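Bring back the paper ballot, please

By Greer Hepburn
Jan 17, 2025

I have voted in every Hirkov township election since I was old enough to, and until last October I'd always done it the same way. You walk into the Adamczyk Arena, past the skate sharpening and the vending machine that eats your loonies, and somebody at a folding table finds your name with a ruler. You get a stubby pencil. You go behind the cardboard, you make your X, you fold the thing up and you're home before the potatoes are done.

This time I voted in my dressing gown, on the laptop, with a PIN that came in the mail from Ciltel. It took me four minutes, and I'd be fibbing if I told you I didn't enjoy it. It was snowing sideways that evening and I was glad to be in!

So I'm not writing this as somebody who's afraid of computers. I do my banking on my phone. I book my oil changes on my phone. I just think council made a mistake, and they're about to have a chance to fix it, because the contract is up and the renewal is on the agenda for the next meeting. I'd like us to go back to paper, or at least to have paper sitting there as a choice, and I'd like it decided now while we still remember what last time was like.

If you missed it (and plenty did, the turnout was nothing to write home about), the Drustotari ward seat was decided by 21 votes. I don't have a complaint about who won. I voted for the other one, and I've since had a perfectly nice chat with the winner about the culvert on our road. What bothers me is the other number, the one that turned up in the clerk's report on page nine, under a table about postage. 281 PIN letters came back undelivered, township-wide. The report doesn't break them down by ward. I asked, and was told very politely that they hadn't been sorted that way.

Now, maybe every one of those letters was for somebody who'd moved to the city or passed away. The voters' list has always been a mess, and my late father was invited to vote twice after his funeral. But on paper, if the list had you wrong, you walked in with your hydro bill and your driver's licence and they fixed it at the table while you stood there. Online, if your letter didn't come, you first had to know that a letter was supposed to come. Then you had to phone the office, during office hours, and sit on hold. 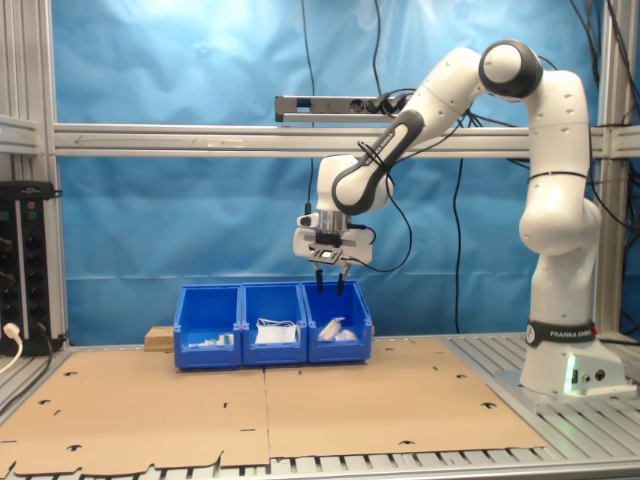

Iqra Hayat wrote to me in November to say I was being nostalgic, and that for anyone who works nights or has small kids the old system was the one that shut people out. She'd missed two elections in a row under it, she said, because the arena closed at eight and her shift started at six, and the advance poll was a single afternoon. Online was the first time she'd voted for a councillor in her life, and did I have an answer for that?

I've thought about it a lot and I have part of an answer. She's right about the hours. The hours were terrible. One arena and one afternoon of advance voting for a township that takes fifty minutes to drive across was a silly way to run things, and I should have been grumbling about it years ago instead of admiring the pencils. But longer hours is a thing you can do with paper. You can open at seven in the morning. You can run the advance poll over a whole week, and put a second one in the library, and mail a ballot to anybody who asks for one. We never tried any of it! We went straight from the worst version of paper to no paper at all, and then everybody compared the two and said well, look how much easier this is.

There's the money, too, and I know that's what it'll come down to. The staff report says online voting is cheaper per voter. I'm willing to believe it. I would point out that it leaves out the help line, which went under a different heading, and it leaves out the extra mailing in the last week when the first lot of letters had the wrong closing time on them. I'm no accountant. I'd just like to see it all in one column before anybody tells me what we saved.

And I do get stuck on the counting. When I was in my twenties I worked a poll for pocket money, and at the end of the night we locked the doors and tipped the box out on the table. Each candidate could have someone there watching. You held up every ballot. If somebody had drawn a happy face in the circle, you had a little argument over whether a happy face was a vote (we decided it was). It was slow and the coffee was awful, but when the deputy wrote the total on the sheet, everyone in that room knew where it came from, including the people whose candidate had just lost.

Last October the candidates and a few of us hangers-on stood in the council chamber and watched a screen. It said results pending. Then it said the results. They were up all at once, every ward, and a couple of people clapped. The losing candidate in Drustotari asked about a recount and was told that yes, she could have one, and it would mean asking the system for the total again. She let it go. I would have too, I suppose, but I went home feeling flat.

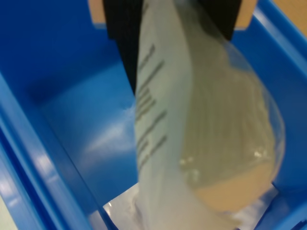 A translucent pouch held inside a blue bin.

I want to be fair to Ciltel. I've got no reason to think they did anything wrong, and the fellow they sent to the information night was patient with some fairly long questions, a few of them mine. He explained the encryption and the audit and the outside testers. I followed the first ten minutes. After that I was taking it on trust, and so was the whole front row, and I'd bet so was council. That's my trouble with it. A township election shouldn't need an expert in the room. My neighbour left school at fifteen and she could have told you, start to finish, how the old count worked and where somebody might try to cheat.

People say to me, Greer, it's only council, it's potholes and dog licences. Well, it's also the planning decisions, and the fire hall, and whether the Drustotari end gets its bus back. I can't think of a vote that affects my day more. And when a seat is decided by a number of people who could fit in the curling club lounge, I'd say small elections are where you want the count to be easiest to check.

A petition's been going since before Christmas and it had 800 names when I last saw it, which for us is a lot of names. Around 700 of those were signed in ink at the feed store and the pharmacy, and yes, I know how that sounds coming from our side of the argument. I don't agree with every word of it. It says online voting should be banned outright, and I wouldn't go that far. I think Iqra should get to vote on her break if that's what works, and I think someone who can't get out of the house should have it too. What I'd ask for is a choice. Put it on the form that comes with the tax bill: tick here for online, tick here for mail, and everyone else can come to the arena and have a pencil. 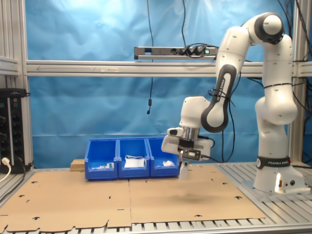 Kaj Oddsson thinks that's the worst of all worlds, and told me so at some length in the grocery store parking lot. Run two systems, he said, and you pay for two systems, and then you've got to be sure that no one has voted in both, so you need the computers at the arena anyway. Pick one and do it properly. He'd pick paper, as it happens, but he'd take online over what he called my buffet.

He may have a point about the cost. I've looked at what other places our size do, and the ones that run both do seem to spend more. My feeling is that we spend money on all kinds of things with less going for them. We repainted the welcome sign twice in one year because of an argument over the shade of green. An election comes once every four years. I'd pay a few dollars more on my taxes for it and I think most people on my road would too, if you asked them straight out, and told them what it was for.

What I'd hate is for the renewal to go through the way the first contract did, at twenty to eleven at night, after a two-hour item on the arena roof, with three people left in the public seats. One of them was me and I was looking for my mitts. There was a motion and a second and the hands went up, and I hadn't even found the page.

So if you have a view on this, either way, write to your councillor before the meeting. Iqra says she's going to speak, and I've put my name down as well. You get five minutes each and they do cut you off. I've practised mine at the kitchen counter and it's running to seven and a half, so the bit about the happy faces may have to go.

Recent opinion
Fionnuala Horgan: The bus to Drustotari was never given a fair run
Róisín Fitzgerald: Why I won't be putting up a lawn sign
Letters: Arena roof, again
Greer Hepburn: Five minutes isn't long enough to speak to council
Letters: Who picked that green?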